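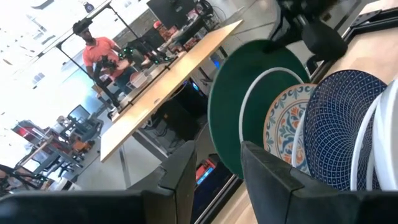 I have never believed in the mixed set of plates. You will have seen the idea in the shops, where somebody has thought very hard about making crockery look as if it had been picked up one piece at a time, and then charges you for the lot in a single box. My mother-in-law's generation called that "what's left" and kept it for the garden.

So I come to this as a doubter. I own, after several years of breakages, a mixed set. A plain dark green plate, a cream one with orange-red flowers and bluish leaves going round it, a navy one with a white lattice. They didn't set out to live together. The green came from Tonska when it was still the shop by the station with the awful parking. The flowery one was in a charity box, and the navy one was a present, and I said thank you and put it at the back of the cupboard for 9 months.

What brought them all out was the rack. For years we dried things flat on a tea towel, which works perfectly well until you have people round, and then everything is in a heap and the bottom bowl has a puddle in it. I held out. A dish rack seemed to me a thing you buy in order to have something else to wash. Then in January the old tea towel method cost us two glasses in one evening and I gave in and got a wire one with a white coating, from Kouris.

I'll say what I think of it, because the reviews I read beforehand were no use at all. They were all either one star because the box was dented or five stars because it had come quickly. I read something like a hundred of them and still didn't know whether a dinner plate would stand up in it.

A dinner plate will stand up in it. A big one leans a little, and if you put a smaller one straight behind it you can't get hold of the small one without moving the big one first. The loops are fine for plates with a bit of a curve. Flat ones slide. Bowls go in on their edge and look precarious, though I haven't lost one yet. Mugs are hopeless and I've gone back to the towel for those, so you may ask what I have gained, and my household has asked.

The coating is my main worry. White coated wire looks very clean for the first month of its life. My sister had one years ago, a Bonder, and where the wires crossed it split and went brown, and after that it left little rust marks on the underside of everything. I am told they're better now. I was told that then. I check the joints when I wipe it down, and so far there is nothing to report, but I'm keeping the receipt.

The other claim on the packaging is that standing plates upright "dries them twice as fast". Faster than what? A plate lying in a bath? I did try it, in a half-hearted way, with the kitchen window shut and the plates straight out of the rinse, and the upright ones did dry sooner than the one on the towel. The foot ring on the flowery plate still held its water, as it would, being a foot ring. I gave it a wipe. I suspect most people give it a wipe and then write that the rack did it.

Now the patterns, which is where I have to give a bit of ground. Stacked in a cupboard you see the top plate and the rims of the rest, and I had honestly forgotten what some of mine looked like. Stood up side by side they're rather good. The navy lattice pulls in towards the middle in curves and there are small white dots in it near the rim, and I'd had that plate all that time without noticing the dots. The green does the useful job of being plain. Whether that amounts to a "curated table", as the Tridard catalogue would have it, I doubt. Their version has four patterns that all share the same blue, so you can tell they were introduced to each other at the factory.

I still wouldn't buy a mixed set. If you want odd plates, wait, and break some.

What I would say is don't put the patterned ones through anything fierce until you know how old they are. The orange band on the flowery plate is the bit I'd expect to go first, and I wash that one by hand with a soft cloth and no scourer. The green has been treated with no respect whatever and doesn't seem to mind, although matte glazes mark if you so much as show them a fork, or mine do. Bicarb and a damp cloth gets most of it off. Vinegar did nothing except make the kitchen smell of chips.

Somebody will want to know about trays. The rack came without one and the matching tray is sold separately, for 2 pounds less than I paid for the rack. I've put a baking sheet under it.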